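Custencombe Technical College
Automation and Society - Course Handout 2
Faults and safe stopping in two-armed kitchen work

This site uses cookies to remember your display settings. Accept / Manage preferences

Purpose of this handout

This handout accompanies the second lecture of the unit. It examines a fault recorded during trials of a two-armed robot serving steamed buns from an electric steamer, and it sets out the terms students are expected to use in their written reports. It should be read before the laboratory session. Students who have not completed the induction on moving machinery may attend the lecture but may not enter the laboratory.

The task was supplied to the unit by Zirkell, whose teaching materials on food handling are used throughout the course. It has a fixed order. The left arm removes the lid and places it flat on the table beside the steamer. The right arm then takes the buns from the tray one at a time and sets them on a plate. When the tray is clear the left arm replaces the lid. At no point should both arms be working above the steamer at once.

The task appears simple, and it was chosen for that reason. A bun is soft, round and light, and no two are quite the same shape. The lid is hard, smooth and transparent. A program which handles one of these well may handle the other badly, and the two must be dealt with in a single run by arms which share a small working area.

Description of the fault

The fault occurred during the transfer stage, with the lid already down on the table and the right arm carrying buns to the plate. The left arm had been sent its instruction to withdraw to the rest position. It remained where it was, above the lid, with its fingers open. The control program nevertheless recorded the withdrawal as complete and allowed the right arm to continue.
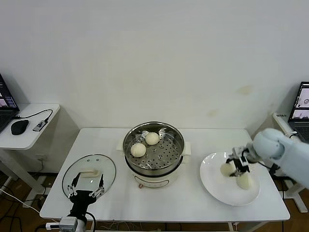
The cause was traced to the way in which the program confirmed each step. The instruction to withdraw was marked as complete when it was sent, and no check was made on the position reported by the joints. The instruction itself had been dropped owing to a poor connection between the controller and the left arm. A single loose connector had therefore produced a state in which the program and the machine disagreed, and the program had no means of discovering the disagreement.

No person was injured and nothing was broken. The fault is nevertheless classed as serious under the unit's scheme. The right arm was moving on the assumption that the space to its left was clear. Had the next movement been a wide one, the two arms could have met over the steamer, and the glass lid was lying within reach of both.

Students sometimes object that the run would have finished correctly if left alone. This may be so. The grading of a fault depends on what the system was permitted to do in its faulty state, and a run which ends well by chance is graded in the same way as one which does not. Reports which describe this fault as minor on the grounds that the buns reached the plate will be returned for correction.

Terms to be used in reports

The following terms have fixed meanings in this unit. Everyday alternatives such as "glitch", "crash" or "it froze" should be avoided.

1. Commanded state. The position or action which the program has asked for. It is a record of intention and carries no evidence about the machine itself.

2. Reported state. The position or action which the sensors in the arm send back. It may be late, and it may be wrong if a sensor is damaged, but it comes from the machine.

3. Observed state. What a person or a camera can see. For a gripper this includes whether the fingers are open or closed and whether anything is held between them. The observed state is used to settle any difference between the first two, and students should record it before touching any control.

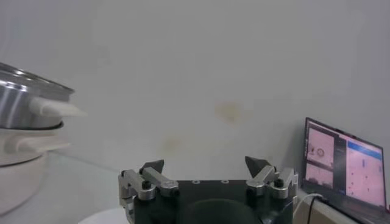 4. Silent fault. A fault which raises no warning. The failed withdrawal was a silent fault from the moment the instruction was dropped until an operator noticed it by eye.

5. Safe stop. A stop which leaves all parts in a condition from which a person can approach. Cutting the power is not always a safe stop. An arm holding a glass lid may release it when power is lost, depending on the design of the gripper.

The last of these terms needs further comment, as it gave the most difficulty in last January's papers.

Stopping while the lid is held

A great deal of attention was given in the lecture to the transfer stage, where the fault took place. The more difficult stage for a safe stop is the handling of the lid, before or after the buns are moved. The lid is the only glass item in the task. In normal service there may be steam beneath it, and water on the underside can run towards the edge when the lid is tilted. Laboratory sessions are conducted with the steamer switched off and unplugged, but written answers should consider the appliance in normal use.

If a stop is called while the left gripper has hold of the lid, the arm should keep its grip and cease all movement. The right arm should also hold its position, even where it appears to be well clear. The operator should then wait for 30 seconds, watching the lid for any sign of slipping, before anyone approaches the table. The lid is to be supported from below with both gloved hands before the gripper is opened.
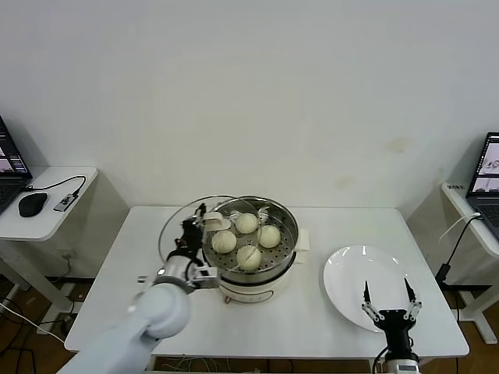 The temptation in such a case is to drive the arm back to its rest position under manual control, with the lid still in the fingers. This is forbidden in the unit. The reason for the stop may not yet be known, and if the fault lies in the arm itself a further movement may make matters worse. In the Holovko exercise, which students will meet in the second half of the unit, a gripper of a different pattern was driven home after an unexplained stop and caught the handle of a pan on the way.

Changes made after the fault

Two changes were made to the program and both remain in place. The first requires the reported position of the left arm to match the commanded position before the right arm may begin. If no match is received the run is halted and a warning is shown. The second divides the table into a left and a right area, with the space above the steamer treated as shared. Only one arm may hold permission to enter the shared space, and permission is given up only when that arm's reported position lies outside it.

The loose connector was also replaced and the cable secured along its length. This repair dealt with the immediate cause. It would have been insufficient on its own, as any later break in the connection would have led to the same silent fault. Reports should keep the repair and the changes to the program under separate headings.

The changes make the run slower. Each check adds a short pause, and the arms no longer overlap their movements as they once did. Kidport, which lends a simpler version of the exercise to schools, has kept to single-arm working for its younger groups, and students may wish to compare the two approaches in their answers.

Preparation for the laboratory session

Students will work in pairs, one acting as operator and the other as observer. The observer carries the stop control and has no other duty. Roles are exchanged after the first run.

Before the session each pair should prepare a short table with a row for each step of the task and a column for each of the commanded, reported and observed states. Spaces are to be filled in during the run and not from memory afterwards. A blank entry is acceptable where a state could not be determined, provided that the reason is noted beside it.

Loose sleeves, lanyards and scarves must be removed. Cables on the floor are to be left where they lie unless the session supervisor directs otherwise. Food used in the exercise is not to be eaten.

Completed tables should be handed in with the written report at the start of the next lecture.

Share this page: 2 shares | 2 comments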